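Kit sort, Dobson rec league
Posted Friday, May 12, 2023

Quick gallery, no time for a proper write-up. End of season so the reds all need folding and going in the bins before the Temen tournament.

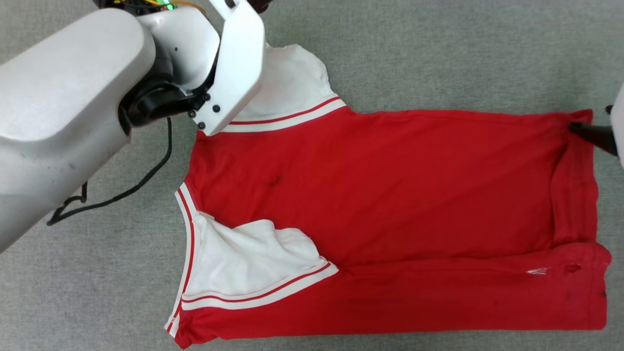

White trim up at the neck, thin red line through it. Still partly folded.

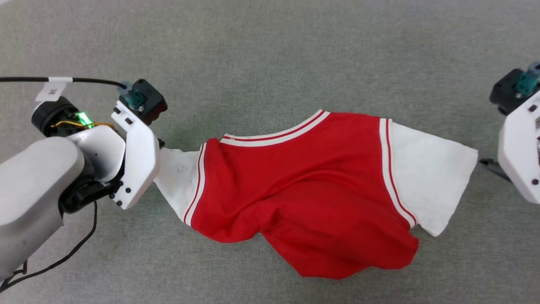 Red and white one, sleeve ends out to the sides, bottom all bunched up.
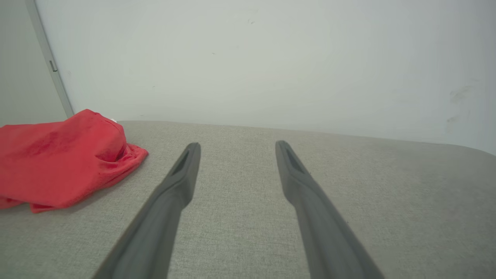
Red on gray, all three. Last one is the crumpled pile on the left.

Folding notes, same as last year:

Face down, sides in, then bottom up to the neck. Smooth the hem first or you get a lump in the middle and the stack leans. Numbers go on the outside so whoever hands them out can read them without unfoldng everything.

Reds in the Kimex bins, 40 to a bin, lids on. Whites seperate please. Last November a red sock got in with the away kit and we played two games in pink. Cold wash only, hang them, no dryer. The trim puckers.

Anything with a torn armhole goes in the paper bag by the door. Loose threads are fine, snip and fold.

Sizes: smalls on top, then youth large, adult at the bottom. If the tag is gone lay it on top of one you know and go by the shoulders. Shorts are a whole other job, leave those.

Still missing a few adult larges. Check car trunks, check under beds, check the bag you swore you emptied. Replacements from Nomorari take 6 weeks and they won't do a small order, so would much rather have the old ones back. No questions asked.

Bins get picked up first thing, side door, park on the grass if the lot's full. More pics next week, whites and the goalie stuff.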